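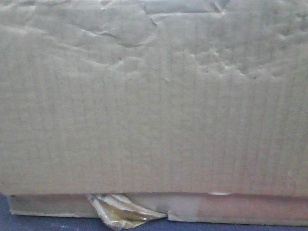

Checking and regrading used corrugated boxes

Filed under: Packing & Storage / Reuse

This site uses cookies to remember your settings. By continuing you accept our cookie policy. Accept | Manage

A used box is graded by its worst panel. The procedure below covers single wall cartons that have already made at least one trip. It takes a few minutes per box and needs a flat table, a lamp that can be moved, a steel rule and a soft pencil.

Terms

Liner: the flat paper on the outside and inside of the board.
Flutes: the wavy paper between the liners. In most cartons they run vertically when the box stands upright, and they carry the stacking load.
Score: the pressed line where the board folds.

Step 1. Empty and brush down

Remove all contents and loose filling. Brush the panels with a dry hand brush. Do not wipe with a damp cloth. Leave old tape in place for now, as pulling it can lift the liner.

Step 2. Light from the side

Set the lamp low, almost level with the panel, and turn the box through all four sides. Flat overhead light hides shallow damage. Faint, evenly spaced vertical lines are the flutes showing through the liner and are not a fault. Lines that bend, stop or cross the flutes should be marked in pencil.

Step 3. Sort the damage

Wrinkled liner. Press with a flat thumb. If the paper moves over the flutes, it has come away from them and the area no longer counts as sound board. Draw round the whole loose area, including the part that still looks flat.

Torn or lifted liner. Measure along the tear. Up to 30 mm can be glued. Anything longer, or any tear that reaches a score, drops the box one grade.

Dents. Single shallow dents are ignored. Where several run together, the flutes underneath are crushed and the patch is treated as one dent, measured across its widest part.

Nicks. Ignore unless the inner liner is also cut.

Step 4. Glue what can be glued

Use thin PVA (Graka white is what we keep on the bench; any similar glue will do). Work a little under the lifted paper with a strip of card, fold the liner back, cover with baking paper and weight it for 15 minutes. Do not try to iron or steam wrinkles out. Steam softens the flutes.

Step 5. Assign a grade

Grade A: no loose liner, no grouped dents. Any use.
Grade B: damage in the top third of one panel only, the rest flat and firm. Light goods, top of the stack.
Grade C: damage on two or more panels, or anywhere in the bottom third. Filling, floor covering or cut-down dividers.

Write the grade on a bottom flap. At Sestberg we stack Grade B no more than 3 high.

Step 6. Cutting down

If only the upper edge of a box is poor, cut new scores below the damage and fold the sides in to make a shallower carton. Csenge Farkas has drawn up a cutting guide for the Flilora sizes, available from the packing desk on request.

Text: Vinzenz Baumgartner
Last revised July 11, 2021. The limit for glued tears was changed in May.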